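Home / Teaching Equipment / Leader Arms and Demonstration Kits

Drisau Dranley Demonstration Kit
Leader arm, recording box and software for teaching by hand or by remote control

Last updated: April

The Dranley kit is made for people who want to show a task to a robot arm and keep a clean record of what was shown. It has a small leader arm that the operator holds, a recording box that sits between the leader and your working arm, and the Zeman software, where each demonstration is saved, reviewed and either kept or thrown away.

We sell the kit without a working arm. Most of our customers already have one, or they have a strong opinion about which one they will buy. Please look at the compatibility part of this page before you order, and write to us if your arm is not mentioned there.

Two ways of teaching

In remote mode the operator moves the leader arm and the working arm follows it. The leader has the same joint order as a common six-joint arm, so when you turn your wrist, the wrist of the robot turns also. A trigger under the index finger closes the gripper. How far you press the trigger is how far the gripper closes, and you can limit the closing force in Zeman. For thin plastic cups we advise to start with the lowest force and go up one step at a time.

In hand mode the leader is put aside and the working arm itself becomes soft, so you can take it by the wrist and lead it. This mode needs an arm which has gravity compensation of its own. It is slower, and your hand can come into the camera view, but some movements are much easier to show like this. Wiping is one example. Pushing a drawer with the side of the finger is another.

It is possible to change between the modes inside one demonstration. The recording box marks the place of the change in the file, and a trainer can later choose to use only one kind.

What the operator sees

The recording box takes up to 12 signal channels together. Usually these are the joint positions of the leader, the joint positions of the working arm, the gripper opening, and two or more cameras. All cameras are recorded at 30 frames per second and stamped with the same clock as the joints. For table work we recommend one camera on the wrist and one high view, placed so that the whole table can be seen.

The wrist camera is for the last part of the reach. When the operator brings the fingers to the two sides of a cup, it shows if both sides will meet the wall at the same height, and if the cup is standing straight between them. It does not help much with finding the drip tray or the spigot of a dispenser. For this the high view is needed, and in Zeman both views are shown side by side while you drive. Drink service is a good first task for learning to use the two views together, with a cup, a drip tray and a water tank on one table.
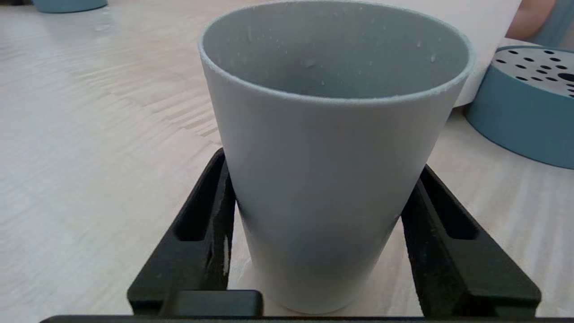 The wrist view is first. The high view, with the gripper fingers close to the drip tray, follows.

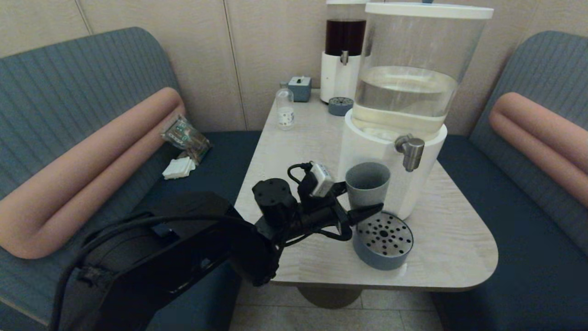 Setting up a table task

Fix the leader arm to a desk with the clamp from the box. The operator should sit so that the elbow is free. If the elbow rests on the desk, the movements become short and nervous, and this can be seen in the recorded paths.

Connect the leader to the port marked L and the working arm to the port marked W. Connect the cameras last. Zeman will show a green mark beside each channel when the clock is in agreement. A yellow mark means that the channel works but has a delay, and the delay is written next to it.

Then do the joint matching. Put the leader in its rest position, press Match, and bring each joint slowly to both ends. The limits of the working arm are read from its controller and are not changed by us.

Before the first recording, write the task as one short sentence. "Move the cup from the side of the tank to the drip tray" is a good sentence. "Serve water" is too wide, and two operators will understand it in two ways. The sentence is saved in every file of the session and it is painful to correct it later.

Now record. Press the foot pedal to start, press it again to stop. After the stop Zeman asks for Keep, Discard or Keep as Failed. Please do not discard every failed trial. A cup that slipped and was taken again can be useful for training, if it is marked correctly.

Move the objects a little between the trials. Turn the cup, change the distance to the dispenser, bring a box or a jar near to it. If everything stands always in the same place, the policy will learn the place and not the cup.

Cables at the wrist

This is the subject that we are asked about most, so it has its own heading. A camera at the wrist needs a wire, and the wire must allow the full turn of the last joint. A thin coiled wire is better than a straight one, in our experience, but it should have enough length that it is not pulled tight at the far end of the turn. Check also any cable that hangs under the gripper. On a low approach it can touch the table, or lie in front of the object, or push a light cup before the fingers arrive.

The kit contains four soft clips and a roll of fabric tape. With the fabric tape you can correct the route several times without leaving glue on the arm.

Gripper and finger notes

The trigger works with parallel grippers and with angled two-finger grippers. For tapered cups, the fingers should hold low on the wall, where the cup is narrower and more stiff. Hold from the two sides and keep the palm bar of the gripper away from the base, or the cup will tilt when you open the fingers.

Scuffed finger faces are normal after many sessions. They change the friction, however, and a policy that was trained with new fingers can behave a little differently with old ones. Note it in the session field when you change the finger pads.

Near water we ask for extra care. The leader arm and the recording box are not sealed. Keep them on another desk, and put the tank on the side of the table that is opposite to the cable exit.

Technical data

Leader arm weight: 1,392 g without clamp
Leader joints: six, plus trigger
Channels: up to 12
Camera recording: 30 frames per second on all channels
Start and stop: foot pedal or key
Modes: remote, hand, mixed
Power: adapter included
Software: Zeman, with license for one recording station

In the box

Leader arm with desk clamp
Recording box
Foot pedal
Two camera cables, coiled
Four soft clips and fabric tape
Printed guide in English

Cameras are not included.

Compatibility

Remote mode works with six-joint arms that accept position commands over Ethernet. Seven-joint arms are also possible — the extra joint is then held at an angle you choose, or it is moved with the small wheel on the handle. Hand mode depends on the arm. We keep a tested list and send it on request.

Files are exported as joint tables with video beside them. The Clokdale add-on writes the common training formats directly and cuts long recordings into single trials. If you have somebody in the team who is comfortable with scripts, you may not need it.

Price and delivery

$1,627 for the kit, tax and shipping not included. The Clokdale add-on is ordered separately. Schools and university labs can ask for the education price with a letter from the department. Kits are tested one by one before sending, and the test sheet is in the lid of the box.

Support for the first setup is by video call and is part of the price. The page is maintained by Maham Lashari, product documentation. Corrections to the text are welcome, also corrections to the English.

Comments (4)

Paweena Nuchit
We use the kit for cup and tray work. The part on the hanging cable should be in bold letters. We lost one afternoon because a loop was pushing the cup and we thought the matching was wrong. Is it possible to get longer coiled cables?

Maham Lashari
Thank you, Paweena. Yes, a longer version exists, please write to support with the length between your wrist and your elbow joint. I will also move the cable section higher in the next edit.

benchtop_k
Does Keep as Failed save the reason too, or just a flag? We'd like to separate "missed the grasp" from "dropped it on the way."

Maham Lashari
There is a free text field under the button. Own labels can be made in Settings, Session, Labels, and after that they appear as buttons.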